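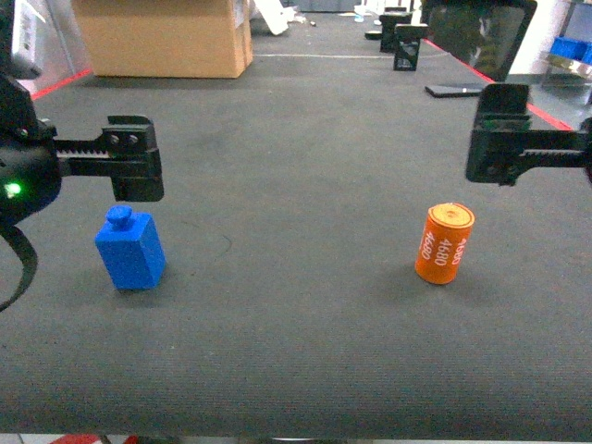 Home | Course Notes | Handouts | Past Sessions | Contact

Setting Objects on a Table, Handout 2
Instructor: Irena Kozłowski

Last week we spent 83 minutes on one still life and most of you drew the wall. This week there are two objects, and you will draw the objects.

Block and cylinder. They are the oldest pair in the drawing room and the least grateful. A block shows you its planes and lets you get them wrong in public. A cylinder has one edge you can trust, the top, and then it turns away from you for the rest of its life.

Cloth. Use gray, ribbed if you can get it. The ribs run back and do your perspective for you, provided you look at them. White paper throws light up into everything and the shadows go to mush.

Spacing. Leave a gap you feel slightly rude about. If the shadow of one touches the foot of the other, you have a single lump with two colors.

Color. Blue and orange sit opposite each other on the wheel. Yes, movie posters know this too. Put down the blue first, then mix the orange against it.

Lettering on a curved side. Figures get narrower toward the edges. Draw the curve, then the digits. Students who start with the digits hand in a flat label glued to a pipe.

Homework, due 12th February: one pair, two drawings, second one with the objects swapped. No walls.

Comments

Roman Walczak: Does a soup can count as a cylinder?

Irena Kozłowski: Yes. Eat the soup first, you'll be there a while.

Anwara Gunawardena: My wall was quite good though.

© Cunemley Evening Drawing | Contact | Back to top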